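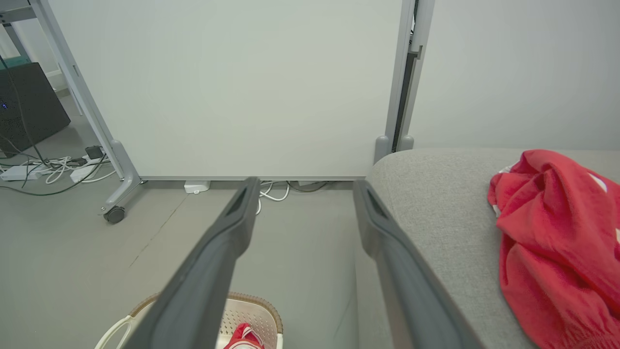 Sofa end, basket by it. October.

Notebook, rehearsal room, 7.40 pm

Second full run of the Tanero set. Eleven songs on paper, nine in practice, as the singer has gone off two of them and won't say which until we start playing them. Tonight it was the one in 6/8 and the one her mother likes.

Click track at 109 for the opener. Drummer says it feels slow. Played it at 112 without telling him and he said it still felt slow, so I have put it back and will trust the machine. The slow one in the middle is fine as long as the keys player counts the rests. He did, out loud, into a live microphone.

Backing tracks: the Clekeck laptop dropped out once, bar 40 of "Padar", right before the big chorus. Everyone carried on miming for a bar and a half, which tells me more about this group than I wanted to know. Swapped the lead between the laptop and the desk, ran the song twice more, no dropout. I don't believe the lead was the fault but I have binned it anyway. Need to borrow a second playback machine before the Todorova Hall date. Same files, same order, started by the same footswitch if I can get the splitter to behave.

Dance routine: still there. I raised the question of the dance routine and was told it is the heart of the show. The heart of the show currently has the bass player turning left while the rest turn right. Moved his mark back a step so that at least he misses the singer.

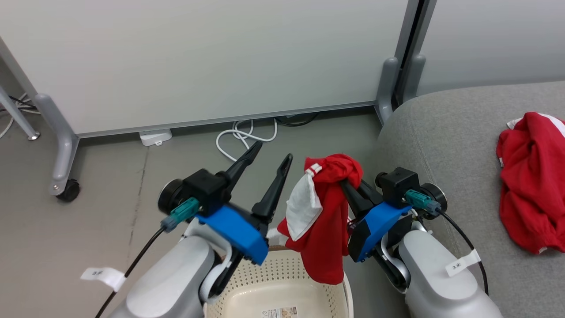

Elisa Bianchini wrote in the margin after reading the above: keep the turn, lose the headset mics, they sound like a train station and half the vocals are on the track anyway so who are we fooling.

Fair. Tried song four with ordinary mics on stands. Vocals much better, routine much worse, the bass player visibly relieved. Will put it to the singer when she's in a good mood, so possibly spring.

Tickets: 183 sold out of 327. Upstairs stays shut unless we pass 200.

To do
New lead, long one
Tape over the mute button on channel 2
Ask keys player to count in his head
Find out who said yes to the wings

9.55 pm. Ran the opener once more at 109. Drummer says it's rushing.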